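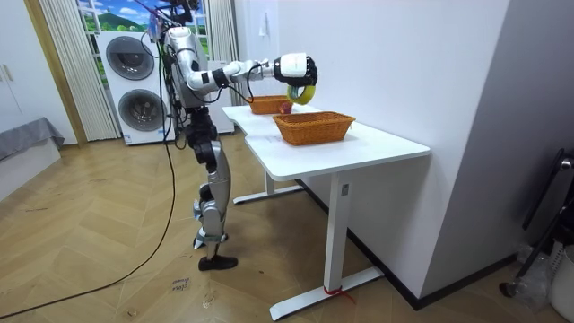

**Wanted: people with opinions about fruit**

Luvmont is after participants for a small study of how people put things away. The work consists of sorting fruit into baskets at a white desk. You will get better at it quickly, and your mother will be proud.

We need 18 adults for sessions in January. Each lasts one morning and is held at our room in Doltusgate — second floor, past the bicycle nobody has moved. You'll sort fruit between wicker baskets, first your own way, then ours, and afterwards Rocío Zapata will ask why you did what you did. "I don't know" is a perfectly good answer and by far the commonest.
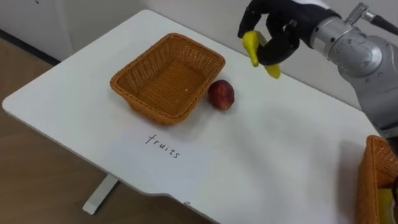 *The fruit basket. The label is on the table in front of it.*

You should:

- be 18 or over
- be able to stand at a desk for a while, with breaks
- read short handwritten labels in English
- not mind handling bananas in front of strangers

No experience is needed. Greengrocers are welcome but will be asked to hide it.

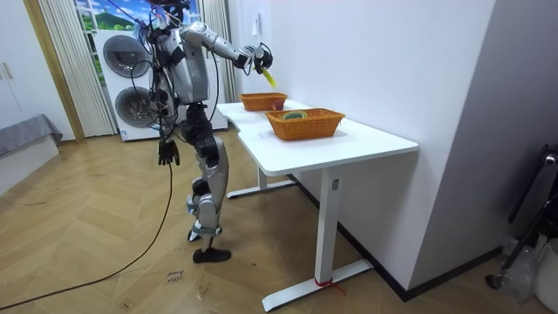

Payment is £152 for the morning, sent by bank transfer within the week, plus tea of a reasonable standard. We can't cover parking. The Nosten bus stops across the road and is more reliable than it looks.

To apply, write to Santino Rivadeneira at the Luvmont front desk with your name, the mornings you can manage and no more than 200 words on how you arrange your fruit bowl at home. If you don't have a fruit bowl, tell us where the fruit goes. Places are given in order of arrival, and Saturday mornings fill up first.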